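I have been putting off the winter clothes since April, and then on Thursday it got warm enough in the bedroom that I couldn't look at a sweater without feeling itchy, so that was that. June is late for this job, I know. My mother had hers wrapped and up on the shelf by Easter every year, and she would have had something to say.

The way I do it (and I've tried a lot of ways, including the one where you roll everything into little sausages) is to make the bed first, properly, with the duvet pulled flat, and then use it as a table. Our dining table is bigger, but it's always got the mail on it, and anyway you don't want knits catching on a rough edge. The bed is soft, it's a good height if you sit sideways, and you can't go to sleep until the job is finished!

I sort before I fold. Keep, mend, give away, and a sad fourth pile for things I have to ask Stavros about. He has a gray cardigan from Linholm that has been in the fourth pile for three years running. Both elbows are gone. He says it's his reading cardigan, and back in the drawer it goes.

Black things I leave until last, when the light comes around to the window side, because black knitwear shows every speck and I'd like to see what I'm putting away. A quick once-over with the sticky roller gets most of it. I'm not fussy about the rest, it's only going in a box. 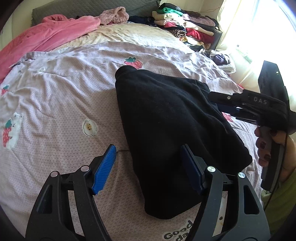

*Black knit on the strawberry duvet cover, folded over into a fat wedge.*

I do love that duvet cover. It's pale lilac with a little white lattice all over it, and the strawberry cheers me up every single time I make the bed. Glykeria Konstantinidis from downstairs says it belongs in a child's room, and she may be right, but she also asked me where I bought it, so make of that what you will. (The market, two summers ago, from the man with the towels.)

Now, folding soft knits. I was taught to fold the sleeves in behind and then go in thirds, and for a thin sweater that's lovely. With anything thick and squashy I've stopped fighting it. I fold it over once or twice, pat it down, and let it be whatever shape it wants. A hard crease that sits there until October is much worse than a lumpy pile, and I've steamed enough of them out to know.

Everything then goes into the two big zip bags from Verbeke, heavy things at the bottom, with a cedar block in each one. I rub the blocks with a bit of sandpaper first to wake up the smell. One bag slides under the bed and the other goes on top of the wardrobe, and I write what's inside on a luggage tag, since I never remember and end up unzipping both on the first cold morning.

I got through one bag before supper and had to stop, with the scarves still in a heap on the chair. There's a green one I was sure I'd left on the train last winter, and it was inside the sleeve of my good coat all along. I was so pleased I put it on and wore it while I cooked, warm evening or no.

The scarves can wait for the weekend. If anyone has a way of storing wool hats that doesn't leave them flat on one side, please leave me a comment, I've got five of them and they all look sat upon.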